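How Do They Make the Sounds in a Scary Movie?

If you turn off the sound during a scary movie, something odd happens. The monster comes down the stairs, the door swings open, the girl with the flashlight makes a terrible face, and you start wondering what's for dinner. Turn the sound back on and you are behind the couch again.

Most of the scary part goes in through your ears. And most of what goes in through your ears was made weeks later, in a room with a carpet, by a grown-up holding a vegetable.

Wasn't the sound recorded with the picture?

Some of it was. When a movie is being filmed, a microphone hangs over the actors on a long pole and picks up what they say. It is aimed at voices, so it does a poor job with everything else. Footsteps come out as faint taps. A cape makes no noise at all. The castle wall is painted plywood, and if somebody bumps into it, it goes "bonk," which is not what you want from a castle.

So the little sounds get made again from scratch. This job is called Foley (say it "FOH-lee"), and the people who do it are Foley artists. They stand in front of a big screen, watch the movie in small pieces, and make each noise at the exact moment it should happen. If the hero takes 5 steps, the Foley artist takes 5 steps. If the hero trips, the Foley artist has some decisions to make.

Celery, mostly

Imagine a movie called The Beast of Trostau. The Beast lives in a swamp, has bad manners, and likes to break things. What does a Foley artist need for him?

For cracking bones, celery. You twist a bunch of it near the microphone and it snaps in a truly horrible way. Frozen lettuce works too. Many a fearsome creature has been mostly salad.

For slime, a wet cloth squished in a bowl, or a hand stirring cold noodles. For bat wings, a pair of leather gloves, flapped. For walking on snow, a bag of cornstarch, squeezed once for each step. Real snow has the bad habit of melting under the lights, and it doesn't even sound as snowy.

That last one bothers people. Surely real things make the best real sounds? Often they don't. A real punch is a dull little thump that nobody would pay to hear. The punch you know from movies is someone hitting a heavy coat, or a cabbage, or a coat with a cabbage in it. 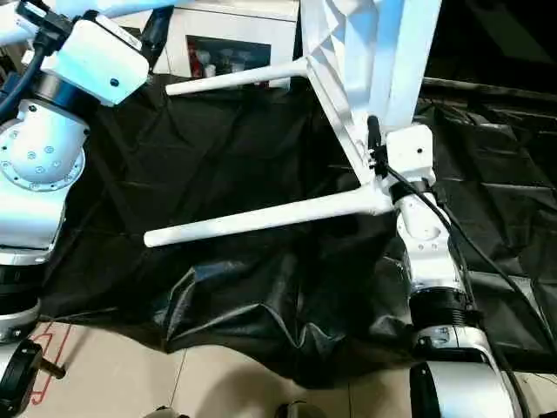
What does a monster say?

The Beast's voice is a different job, and it belongs to the sound designer. Nobody can record a real swamp monster, so the designer builds one out of layers. You might start with a pig. Add a growling dog. Put a creaky door on top, and then a person gargling. Play it all back slower than it was recorded, and it drops down deep and sounds enormous.

Slowing a sound down is one of the oldest tricks there is. A small animal played slowly becomes a big animal. A kitten can get quite a long way on this.

Let's say the movie has a second monster, the Skitard, a thin thing that lives in the attic. It can't sound like the Beast or everyone will mix them up, so the designer goes the other way – high and dry and clicky. A fingernail run along a comb would do nicely. A monster may have 10 layers of sound in its voice, and you will never notice a single one of them, and the designer will be pleased about that, in a sad sort of way.

The scariest sound of all

It's quiet. Really. Before the big jump, listen for what goes missing. The crickets stop. The wind stops. The music fades so slowly that you don't catch it going. Your ears start stretching out to find something, and while they are stretched, BANG, and it's only the cat.

It is nearly always the cat first. The monster waits until you have finished laughing.

Try it at home

You need a phone or tablet that records sound, and a grown-up who has been told about the vegetables.

Pick a very short story. Ours goes like this: someone walks up to a house, opens a door, hears a growl and runs away. Shoes on a tray of dry cat litter make a good gravel path. For the door, find the squeakiest one you have and move it slowly. If all your doors have been oiled, a rusty hinge or a chair that complains when you sit in it will help. The growl you can do yourself, close to the microphone, with your mouth nearly shut.

Hold the microphone closer than you think you should. Do each sound a few times and keep the best one. Then play the whole thing to somebody with the lights off.

When you are done, pick up the celery. It gets under the fridge.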